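Incident de Nemham

L'incident de Nemham désigne une série de défauts d'enregistrement survenus au cours d'une campagne de démonstrations domestiques menée à Nemham pour le compte de la société Valdebenito. Les données devaient servir à l'apprentissage d'un robot de ménage à deux bras, le Closdale. Sur les 1,399 démonstrations livrées, 834 ont été retirées après coup. L'affaire est souvent citée dans la littérature technique comme un cas de dérive de calibration, explication qui reste contestée et que les documents disponibles n'établissent qu'en partie.

Contexte

Valdebenito avait annoncé que le Closdale apprendrait à balayer, ramasser et ranger à partir de gestes humains, sans programmation tâche par tâche. La promesse n'était pas neuve. Les opérateurs travaillaient avec une pince tenue dans chaque main et un dispositif porté sur la tête, la position des pinces étant reconstituée par le suivi de marqueurs imprimés. La société présentait la méthode comme moins coûteuse que la téléopération, ce qui est plausible, et comme aussi précise, ce qui n'a jamais été montré. Aucun essai comparatif n'accompagne l'annonce.

La collecte fut confiée à un sous-traitant, Prultholm, qui mit en place des pièces équipées en petits logements : meuble de salle de bains, évier, objets courants posés au sol et à ramasser. Le cahier des charges demandait de la variété. Il ne fixait en revanche ni fréquence de recalibration, ni seuil d'erreur au-delà duquel une séance devait être écartée, deux omissions qui ont beaucoup compté par la suite.

Déroulement

Les premiers signes apparurent en juin, à l'entraînement. Le Closdale refermait ses doigts à côté des manches d'outils, toujours du même côté. L'écart moyen relevé sur banc était de 23 millimètres. Pour un objet large, l'erreur passait inaperçue ; pour un manche de pelle ou de balayette, elle suffisait à faire échouer la prise. Lors d'un essai, le robot poussa une pelle contre un meuble et continua d'exercer son effort jusqu'à l'arrêt manuel. Personne ne fut blessé. Le compte rendu interne qualifie l'événement de « comportement inattendu », formule commode qui ne dit rien de sa cause.

Valdebenito incrimina d'abord le modèle, puis les doigts du robot, qui furent remplacés sans effet. La qualité des démonstrations ne fut examinée qu'en troisième lieu, alors que la constance de l'écart aurait dû y conduire plus tôt. Une erreur qui se répète dans la même direction évoque une référence mal placée bien plus qu'un apprentissage insuffisant.

Origine supposée du défaut

Selon la version de Prultholm, le support du marqueur s'était desserré sur trois pinces gauches. Le cube pouvait alors tourner légèrement sur son axe sans que l'opérateur s'en aperçoive, et le logiciel continuait de calculer la position des doigts à partir d'une géométrie devenue fausse. La qualité du suivi restait affichée comme bonne : le marqueur était parfaitement lisible, simplement il n'était plus à sa place.

Cette version a pour elle sa simplicité. Elle explique mal, cependant, que certaines séances faites avec des pinces saines présentent aussi un écart, plus faible mais orienté de la même manière. Denise Lockwood, chargée de la contre-expertise, a retenu comme facteurs secondaires la présence de surfaces réfléchissantes dans les pièces et l'encombrement du sol. Un miroir peut renvoyer au système de suivi l'image d'un second marqueur ; un câble qui se tend peut déplacer une pince au moment de la saisie. Elle précise toutefois n'avoir pu reproduire que l'effet du support desserré, et classe le reste parmi les hypothèses.

Les conditions de travail dans ce type de pièce donnent une idée de la difficulté. Un manche tenu dans la pince gauche, un marqueur qui doit rester visible, un miroir au mur, des objets et des câbles par terre : il y a là de quoi nourrir plusieurs explications concurrentes, et aucune image isolée ne permet de trancher entre elles.

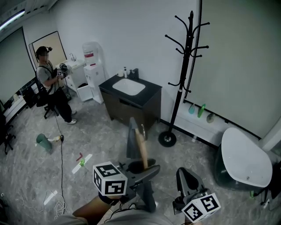 Question de la sécurité des opérateurs

Le débat s'est concentré sur les données, au détriment d'un aspect plus banal. La contre-expertise relève que les opérateurs se déplaçaient avec un appareil sur la tête, les deux mains occupées, dans des espaces étroits où les objets à ramasser voisinaient avec des multiprises et des câbles. Le risque de chute n'était mentionné dans aucune consigne écrite. Prultholm a répondu qu'aucun accident n'avait été déclaré, ce qui ne prouve pas grand-chose en l'absence de registre des incidents mineurs.

Le rapport recommande de fixer les câbles en hauteur, de relever les multiprises et de prévoir un emplacement où poser les pinces entre deux prises de vues. On ignore si ces mesures ont été appliquées ailleurs qu'à Nemham.

Mesures correctives

Valdebenito a imposé une vérification de la calibration au début et à la fin de chaque séance, au moyen d'une cale de dimensions connues que l'opérateur saisit avec chaque pince. Les supports de marqueurs ont été collés et leur vis marquée d'un trait de peinture. Le robot lui-même a reçu une limite d'effort, absente de la première version de son logiciel – oubli plus surprenant, à tout prendre, que le desserrage d'une vis.

La société affirme que le taux de prises réussies est ensuite redevenu « conforme aux attentes ». Ces attentes n'ayant jamais été chiffrées, l'affirmation est difficile à vérifier. Les 834 démonstrations écartées n'ont pas été rendues publiques, et le critère exact du tri n'est pas connu. Il est possible que des séances valables aient été supprimées avec les autres.

Réception et critiques

Une partie des commentateurs a vu dans l'incident la preuve que l'apprentissage par démonstration est trop fragile pour un usage domestique. La conclusion est excessive : un support desserré fausserait tout autant une chaîne de mesure classique. D'autres ont repris sans réserve le récit du sous-traitant, qui a l'avantage de réduire l'affaire à une pièce mécanique et de laisser hors de cause le cahier des charges, la validation des livraisons et le calendrier.

La contre-expertise adopte une position intermédiaire. Elle tient la rotation des marqueurs pour la cause principale, mais note qu'un contrôle par échantillonnage à la réception des données aurait suffi à la détecter. Aucun contrôle de ce genre ne figurait au contrat, et Valdebenito n'a pas indiqué si ses accords ultérieurs en prévoient un.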